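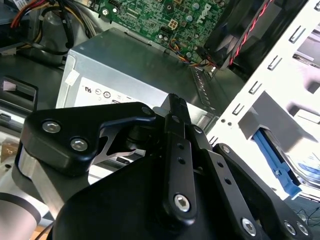 I keep this README next to my parts spreadsheet so I don't have to remember why half the columns exist. The list started as a shoebox of sticky notes from fixing up old office desktops for people in Jevurthorpe, and it's grown a lot (too much, my sister would say!). Most of what comes in is the ordinary stuff you'd expect, like a Dell with the logo printed right on the green motherboard and a plain silver power supply with a white label full of certification marks. I write down the boring parts too, so if there's a label, it gets a row.

## What's in the folder

- `machines.csv`: one row per computer, 135 right now
- `parts.csv`: power supplies, memory, drives, fans and whatever else I pulled
- `notes/`: my ramblings, one text file per machine, some of them very short
- `old/`: the first version of the list, please don't use it

## Columns that confuse people

**`psu_label`** is yes, no or torn. Torn means I could read some of it and gave up on the rest. The wattage goes in its own column, and if I couldn't find it I leave that blank. I used to guess from the size of the box and that went badly, so any guesses left over are marked `g`.

**`board_brand`** is the name printed on the motherboard. It doesn't always match the name on the front of the case, and when it doesn't I put the case name in `shell`.

**`shelf`** is where the thing lives in my garage. Shelves A to C are metal, D is the old bookcase and it leans, so only light stuff goes there. Kikuchi in this column means I gave it to the repair place on the corner and it's not coming back.

**`dust`** is a score from 0 to 5. Totally my opinion! Anything from a carpeted office starts at 3.

## Stuff that's wrong

Rows 80 to 99 were typed in by Vikas Sengar while I had the flu, and he put the dates day first. I've fixed most of them, but if you see a month 14, that's why. A few drives from the Undham batch got entered twice because they had two barcodes each. I haven't had the heart to go through them yet.

## Using it

Go ahead and copy whatever you like. If you want an actual part, email me the row number and I'll go look, usually on a weekend. I don't ship power supplies (heavy, annoying), but you can pick one up.

## Changes

- Sep 26, 2021: split `brand` into `board_brand` and `shell`, added 20 fans
- Next: the Undham duplicates, hopefully in October

Thanks to Rosine Aubert for the spare screws and the label maker.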